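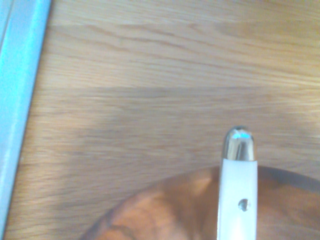
Punivdale Activity Center
Furniture and Surfaces Inspection - Room 2, Work Tables
Comments to be read together with the standing instructions for shared rooms

Period covered: April
Room vacated for inspection: Friday, from 4 p.m.
Floor area, all rooms on this schedule: 2,336 square feet
Items on the furniture register: 104

Ratings: S = satisfactory. M = monitor at next inspection. A = action required before the room is next let.

1. Tabletops, general condition - S
Light wood throughout, with the grain plainly visible. Differences in tone between one band of the wood and the next are not to be recorded as stains or water damage. Inspectors are reminded that an entry under this heading requires a mark that can be felt with the hand or that remains after cleaning.

2. Tabletops, finish - M
Finish sound on the tables nearest the door. Slight dulling at the places most used, particularly along the long sides. No refinishing is requested this season. Abrasive pads remain prohibited; the Stesmont cleaning contract provides for soft cloths only.

3. Table edges and corners - A
One corner on the window side has a raised splinter. The table has been turned to the wall and tagged. To be sanded and sealed by the Grerkotgate workshop and shown to the duty office before the tag is removed.

4. Legs, frames and fixings - S
All fixings hand tight or better. No rocking found when weight was applied at each end in turn.

5. Loading - S
Posted limit of 50 pounds for each folding side table. Notices present and legible. Users of the Halás evening class have been reminded that stacked materials count toward the limit.

6. Containers kept on tables - M
Light blue articles with a straight side may remain on the tabletop during sessions, provided they are lifted and not dragged. Undersides to be wiped before they are set down. Grit caught beneath a hard edge is the usual cause of fine scratches, and several were found near the left-hand end of one table.

7. Rounded and turned articles - M
Large brown articles with a curved outline are to be placed well in from the table edge, or on a mat where one is available. Mats are short in this room. A request has been entered with Stores.

8. Clearance between tables - S
Passage to both exits unobstructed. Chairs were stacked at the time of inspection - the same check should be repeated with chairs in place.

9. Lighting over work surfaces - S
All fittings operating. One diffuser dusty; cleaned during the visit.

10. Cleaning materials - A
Spray bottle in the wall cabinet without a label. Removed. Replacement to carry a printed label showing contents and dilution.

Outstanding from previous inspection
Loose table foot, item 4: closed.
Missing mats, item 7: still open, carried forward.

Items rated A are to be reported to the duty office on completion. Items rated M require no report, but remain on the sheet until rated S at two consecutive inspections.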